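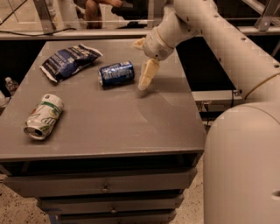 Fitriani Yusof wrote back that a can on its side isn't trash until somebody says so, and that half the labels in the first release of Collunari were wishful thinking. I went through them again in April and she has a point.

Collunari: leftovers on tabletops

What you get
900 pictures of cans, snack bags and similar small stuff on desks and cabinet tops, each with a plain text label file. The 7UP can and the blue soda can on the gray top are typical: both lying down, with a crumpled snack bag farther back.

Labels
There are 4: can, bag, cup, other. The old release also had "empty" and "full". I took both out. You can't tell from a picture whether a can on its side still has a mouthful in it, and the people labeling were guessing. 177 files changed as a result. If your numbers depended on the old labels, I'd be suspicious of your numbers.

Brand is a free text field, filled in only where the lettering could be read. Lots of blanks. A blue can gets "blue can" and that's it.

Known problems
Crumpled bags are labeled unevenly. Lucie Li marks the whole bag including folded ends, Fitriani stops at the printed part, and I haven't settled it.
Gray furniture is overrepresented. Don't expect much on a checked tablecloth.
"Tidy" and "untidy" ratings from the Lavoie sheet are included in ratings.txt. I don't believe them. 20 of them contradict each other for the same tabletop.

Sorting cans from bags
Cans go in one list, bags in the other. Several people have asked for a "recyclable" label. Local rules differ too much and I won't add one.

Changes
Second release: empty/full removed, brand field cleaned up, duplicate names fixed.
Still open: the bag edges, and whether cups with lids belong under "cup".

Corrections go to Lucie Li, with the file name and the label you think is wrong.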